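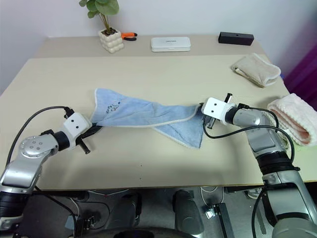 3.2 Care history and shrinkage in shared-use towels

The towels in this part of the study came from two sites. Nandside is a student residence with a shared laundry room on the ground floor, and Pulturow is a public swimming hall that sends its linen out to a contract laundry. Both sites buy cotton towels from the same supplier, Belkadi, and both wash them with Birnex powder. Differences in fiber content and detergent can therefore be set aside. The sites differ in how the towels are dried: Nandside uses tumble dryers with a fixed high setting, while the laundry serving Pulturow dries on lines in a heated room and finishes with a short tumble.

Earlier work on household linen has mostly treated shrinkage as a property of the cloth. Sugawara (Mitsuko Sugawara, unpublished thesis) argued that for shared linen it should be treated as a property of the care routine, given that the same cloth can lose very different amounts of length in two buildings on the same street. We follow that approach. A towel is described here by its length, its width, and its skew, where skew is the difference between the two diagonals divided by their mean.

Length was read along the center line of the towel and width along the line halfway between the hems. Before reading, each towel was rested flat in the test room overnight. A towel held at its two ends and stretched across a tabletop (Figure 2) gives a longer reading than the same towel left slack, and the gap is larger for towels with many washes behind them. All lengths in Table 3 are slack lengths. Stretched lengths were also noted and are used only in Section 3.4, where we look at how much of the lost length can be recovered by pulling.

Figure 2. Light blue towel stretched across a beige tabletop, held at the left and right ends.

Washing followed the normal routine at each site, with no change to load size or water temperature. Towels were pulled from use after every 7 washes, measured, and returned. The series ran for 13 rounds at Nandside. At Pulturow the December round was missed during a closure of the hall, and the series there is one round shorter. We did not fill the gap by estimate.

Most of the loss in length took place early. By the second round the Nandside towels had lost more length than the Pulturow towels would lose over the whole series. After that both groups changed slowly, and the curves in the later rounds run close to parallel. Width behaved differently. It fell a little at both sites and then held steady, and the site had no clear effect on it. This is in line with the usual account of woven cotton, in which the warp is kept under higher tension on the loom and has more to give back once it is wetted and tumbled.

Skew was small in new towels and grew with use at both sites. The growth was uneven from one towel to the next. Towels with a loose side hem were the worst affected, and in 2 of them the skew was large enough that the center line could no longer be found by folding. These were marked with thread at the midpoint of each short hem and kept in the series. Leaving them out changes the mean skew but has no effect on the order of the sites.

The dryer setting is the most likely source of the difference in length, though the present data cannot separate heat from tumbling. The Pulturow towels did receive some tumbling – a few minutes at the end of each cycle – but by then they were already nearly dry. A test with cool tumbling at Nandside would settle the point. The residence staff were willing to try it, but the machines do not allow the heat to be turned off.

One practical result concerns replacement. Both sites discard towels when staff judge them to be worn, and neither keeps a record of size. At Nandside, several towels had fallen below the supplier's stated length tolerance well before any wear could be seen at the hems. Residents who fill in the yearly survey often complain that the towels are small, and the complaint has until now been put down to the size ordered. The survey replies are taken up in Section 3.5.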